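私たちについて

Plikura(プリクラ)は、鏡台と壁掛け鏡を中心に、白い家具の販売、貸し出し、修理を行っている会社です。店舗と作業場は同じ建物の中にあり、家具を実際に置いた状態で見ていただけます。

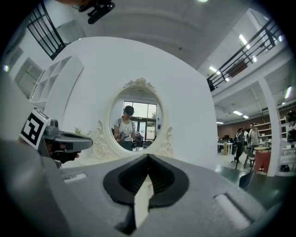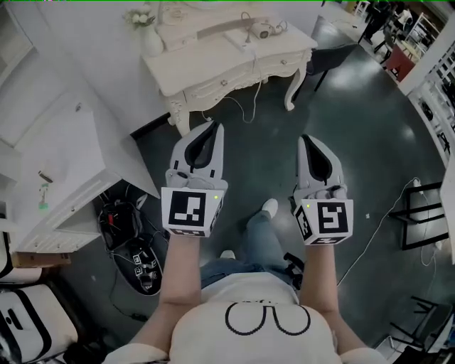

白い楕円の鏡(1枚目)と、猫脚の白い鏡台(2枚目)

取り扱っているもの

主力は彫刻の入った白い鏡台です。脚が曲線を描く猫脚のもの、引き出しの前板に彫りのあるもの、丸い小さなつまみのものをそろえています。鏡は壁に掛ける型が多く、縁の上部に飾りの付いた楕円形がよく出ます。現在、台帳に載っている品は644点です。このうち311点が貸し出し用で、残りは販売用です。

鏡台は次の3つのシリーズに分けています。

Elix
彫りの多いシリーズです。寝室や衣装部屋に置かれる方が中心で、写真館からの注文もあります。

Rewi
Elixより奥行きが浅く、集合住宅の部屋に合わせた寸法です。引き出しの数を選べます。

Drarnis
他社で作られた古い鏡台を引き取り、直したものです。同じ品は二つとないため、注文ではなく在庫からお選びいただきます。

店内の様子

売り場は部屋ごとに区切らず、作業場に続く広い空間の中に置いています。吹き抜けの上には中二階があり、黒い手すりがついています。天井の照明は白色の蛍光灯です。白い塗装は光によって黄色くも青くも見えるので、気になる方は窓の近くでもご覧ください。ご希望があれば塗り見本をお貸しします。ご自宅の壁に当てて比べていただくのがいちばん確実です。

鏡台の上には花瓶や小物を置いて、普段使うときの広さがわかるようにしてあります。動かしてかまいません。引き出しも自由に開けてください。椅子は鏡台とは別売りです。鏡台と同じ白のほか、黒い椅子を合わせる方も増えています。座ったときに膝が前板に当たらないか、必ず一度腰かけてお確かめください。

修理と塗り直し

当社で購入された品でなくてもお受けします。これまでにお預かりした家具は2,417点になりました。多いご依頼は、引き出しの滑り、つまみの交換、脚のぐらつき、天板の輪じみです。鏡そのものの腐食は、縁を外して鏡板だけを取り替えます。縁の彫りが欠けている場合は、残っている側から型を取って補います。左右とも欠けているときは、形をご相談のうえで進めます。

塗り直しの期間は、鏡台1台につき6週間をみてください。8月は湿気で乾きが遅く、この期間より延びることがあります。お急ぎの場合は、貸し出し用の鏡台を代わりにお使いいただけます。

貸し出し

撮影、展示、式場の控室などにお貸ししています。搬入と設置は当社で行います。壁掛けの鏡は、壁に穴を開けられない会場では自立式の白いパネルに取り付けてお持ちします。パネルは重いので、エレベーターの有無と間口の幅を先にお知らせください。延長コードは含まれません。ドライヤーや照明をお使いになる場合は、コンセントの位置に合わせて鏡台の向きを決めますので、図面があると助かります。

お手入れについて

白い塗装面は、やわらかい布での乾拭きが基本です。化粧品がついたときは、固く絞った布で拭いてから乾いた布で仕上げてください。彫りの部分にたまったほこりは、乾いた刷毛で上から下へ落とします。アルコールや除光液は塗膜を溶かします。花瓶を置くときは、下に布か受け皿を敷いてください。

ご来店とお問い合わせ

売り場の見学に予約はいりません。修理の見積もりは、全体の写真と傷んだ箇所の写真、幅・奥行き・高さをお送りいただければ、概算をお返しします。最終の金額は現物を拝見してから決めます。引き取りに伺える地域と送料は、配送のページに載せています。

このページの最終更新:30/08/2025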